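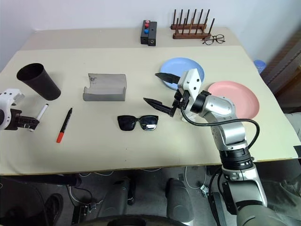 August, notebook of the dye bench, morning

Continued from the previous page. The walnut bath is finished and I will not repeat it in this form. The color on the wool is good, a warm brown, but on the cotton it is weak and goes to gray near the selvage. I suspect the scouring, which I did too fast. The cotton is the cloth from Drimora, and the shop told me it is ready for dyeing, but when I put a drop of water on it the drop stays on top like a small ball. So it is not ready. Next time I scour with soda ash, long and at a low boil, and test with the drop again before anything else.

Today I begin the onion skins. I have yellow skins only, collected in the paper sack under the sink. The red ones I keep apart because they gave me a dirty green with iron last spring and I want to understand that separately.

Plan for the bath:
Skins covered with tap water, soaked overnight (done).
Simmer, not boil, until the liquid is dark like strong tea.
Strain through the old curtain piece.
Let it cool before the yarn goes in.

The yarn is two skeins of Illari, the undyed one, and one skein of the thick single ply from Chala. All three were mordanted with alum yesterday and kept moist in a closed bag. I tied the Chala skein in more places than the others, since it felted a little in the walnut and was very unpleasant to wind afterwards.

11:40

The bath is strained. Color of liquid is deep orange, more red than I expected. Smell is strong, please open the window over the drying rack before you start and close the door to the corridor. I forgot the door and received a complaint.

Yarn in. I raise the heat slowly. In my earlier notes I wrote "slowly" without any number and now I don't know what I meant, so I write it properly: from cold to the first steam took 48 minutes on the small burner, with the knob at position 3. After the first steam I turn it down and keep it there.

Early afternoon

First look. The Illari skeins are already a clear golden yellow and even along the whole length. The Chala is more orange and has paler places where the ties are. I loosened two of the ties with the glass rod and turned the skein over. For colleagues: do not pull on the ties when the yarn is hot, push them along instead.

I had a doubt about the pot. It is the enamel one with the chip on the rim, and where the chip is I can see some rust. Iron in a yellow bath makes it dull, everybody knows this, and I don't want to blame the alum for something that the pot is doing. I put a small wool sample in a jam jar with the same liquid and the jar stands in a water bath on the other burner. At the end we compare.

The Prostero thermometer disagrees with the old glass one again. I trust the glass one. The Prostero is slow to react and when I take it out it continues to climb for a while, which makes no sense to me. Someone should check it in ice water, and if it is wrong, put a tape on it so that we stop using it by mistake.

Later, before closing

Heat off. The skeins stay in the bath until tomorrow. I took out only the ends for judging.

Illari: gold, very close to the sample on card 9, perhaps a little warmer.
Chala: orange brown, uneven at the ties but less than with the walnut.
Sample from the jar: lighter and cleaner than the pot. I hold them together at the window and the difference is visible, though it is not big.

So the pot is probably guilty, at least partly. It can also be that the jar was less hot, I did not measure it. I should have measured it. To be repeated with the steel pot, when it is free from the indigo.

Things to do:
Rinse in water of the same temperature as the yarn, with no shock.
Keep half of the bath for an exhaust dyeing, in the bucket with the lid. Write the word ONION on the lid, last time it was thrown out.
Split one Illari skein, and put one part into the weak iron water for a moment only.
Cut a strip from each for the light test and cover one half with card. The south window, left pane.
Order alum. The jar is nearly at the bottom and what is left has become one hard lump.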